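Banc d'essai des mains articulées, 1er juillet 2024

Le présent billet rend compte de la comparaison conduite entre deux contrôleurs, Vuradik et Skornel, pour le pilotage de mains à plusieurs doigts montées sur deux bras. L'étude prolonge les travaux engagés avec Rowena Yap sur la préhension de petites pièces cylindriques. Le support retenu comporte des pièces bleues de diamètres différents, des contours imprimés et des plaques percées.
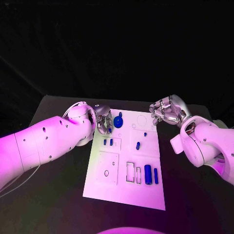

Le contrôleur Vuradik a été évalué en premier, avec les réglages d'origine. La fermeture des doigts est régulière, mais la consigne de force demeure difficile à ajuster sur les pièces les plus fines. Skornel autorise un réglage doigt par doigt, au prix d'une mise en service nettement plus longue. Le journal des essais compte 3 356 commandes de préhension, avec un retard allant jusqu'à 83 millisecondes entre la consigne et le mouvement.

La pince à deux mors Brondano, utilisée précédemment, conserve notre préférence pour les cylindres épais. Elle se prête mal, en revanche, à la reprise d'une pièce couchée, opération pour laquelle une main articulée offre davantage d'angles d'approche. Le module Eder n'a pas été retenu à ce stade, sa documentation étant incomplète.
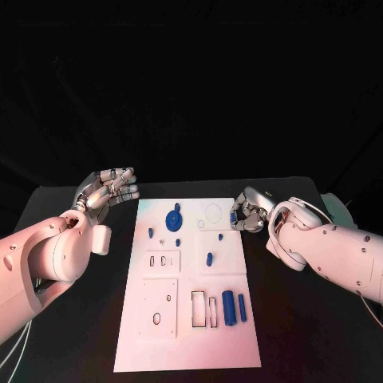 *Les deux mains articulées et le support d'essai.*

Une nouvelle série est prévue en septembre, avec Skornel seul. Les fichiers de réglage seront joints au prochain billet.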